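Plollanlow Electronics Club
Minutes, Nov 29, 2018

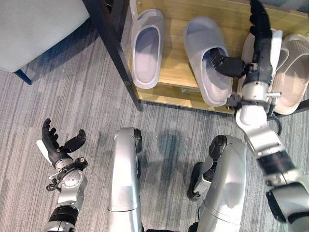

Godfrey Chege asked whether the relay boards pulled from the Brillik timers could be reused. Two coils read open, the other 12 measured fine.
Tín Doãn has traced the pinout. Coil is on the outer pins and runs at 24 V. Sketch to go in the parts binder.
Borislav Shehu wants a flyback diode on each board before they are handed out. Agreed.
Solder order held over from September, still open.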